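Home Projects Opinion Workshop Notes About Search

Buy fewer motors and more junk drawers

5 min read

I've been building a gripper at home since March, and I've come to a conclusion that will annoy a few people in my build group: most of us spend our money in the wrong place. We buy better motors. We buy a fancier controller board. Then we point the finished thing at a foam cube, watch it pick up the foam cube, and post the clip. I did exactly this for months, so I'm not looking down on anybody!

My own shopping list was embarrassing. I had a Provow servo that was far too strong for the job, then a second one in case the first one died, then a Medel driver board with 4 channels when I needed 2. I don't want to add it all up. The servo is lovely, by the way, very smooth, and I'd recommend it to anyone who has a reason to own one. I didn't have a reason. I had a coupon.

What changed my mind was an evening at the Ponau workshop, where I rent a shelf and a bit of bench time. Ghizlane Kamel had the bench next to mine and was sorting a tin of odds and ends - rubber washers, a bent key, a length of chain, that kind of thing. She asked if my gripper could pick up any of it. I said sure. It couldn't pick up the key. It couldn't pick up the chain. It did get a washer once, and I was so pleased that I dropped it on the floor trying to show her.

So I went home and tore up the plan. No more upgrades until the fingers I already had could deal with ordinary stuff. Small stuff, floppy stuff, stuff that lies flat and gives you hardly any height to grab. Hair ties turned out to be a wonderful enemy. They weigh nothing, they bend whichever way you don't want, and if your fingertips are even slightly too high you close on air and feel like a fool.

I keep a little tinted drawer box at the back of the table now, and I've grown very attached to having drawers around. A drawer is a fair test of whether you built something useful. You have to come at it from the right side, you have to pull straight, and you have to put the small thing in without knocking the whole box over. My first set of fingers was rounded at the front (I thought it looked friendly) and it just slid off everything. The blocky ones are uglier and I love them. 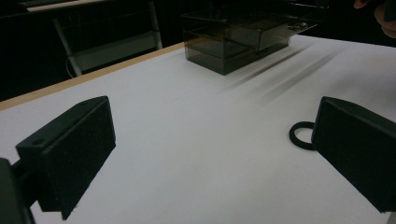
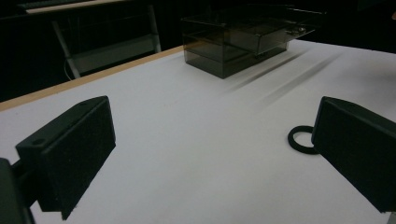 Black hair tie by the right finger, smoky drawer box at the far side of the table.

I know the argument against all this, because I hear it every time I bring it up. Good hardware saves you time. A strong, precise motor removes one whole set of problems, and then you can get on with the interesting part. There's a fellow in the Eyvindsson forum who has posted that same speech under three different threads of mine. And he has a point! If your motor is junk, no amount of patience will fix it, and I've burned a weekend chasing a wobble that came down to a stripped gear.

But I think people hear "good hardware" and stop at the motor. The fingers are hardware too. The table is hardware. I've changed the shape of my fingertips more often than I've changed anything else on the build, and each change cost me a bit of filament and an evening. Compare that to what I paid for the driver board and I want to lie down.

The other argument is that everyday objects are messy and you can't measure anything with them. Foam cubes are all the same, so you know when you've improved. Okay, but improved at what? I did 127 tries with a hair tie over one long stretch and wrote every one of them down in a school notebook. It's a terrible-looking notebook. It's also where I learned that I was closing too early nearly every time, and that the left finger was landing a hair before the right. The foam cube had been hiding that from me, because foam squishes and forgives you.

There's a limit to this, I'll admit. Somebody in the group has logged 987 tries with a single shoelace and I do worry about him a little. At some point you've learned what the shoelace has to teach and you should move on to a spoon or something.

I'd also say this matters more for home builders than for anyone else. We don't have a budget, and we don't have a customer telling us what the machine is for. So it's very easy to build for the clip. I wanted a gripper that could help tidy a desk, that was the entire idea, it's on page one of the notebook. A desk has no foam cubes on it. Mine has pens, receipts, cables, coins and an alarming number of hair ties.

If you're just starting, get a cheap motor that isn't broken and a plain light-colored table so you can see what you're doing. Make your fingers out of something you won't mind throwing away. Then go open the worst drawer in your kitchen and take out whatever's on top.

Mine had a takeout menu stuck to a birthday candle. I'm still working on the candle, and the menu may have to wait until I've got new pads on the fingertips.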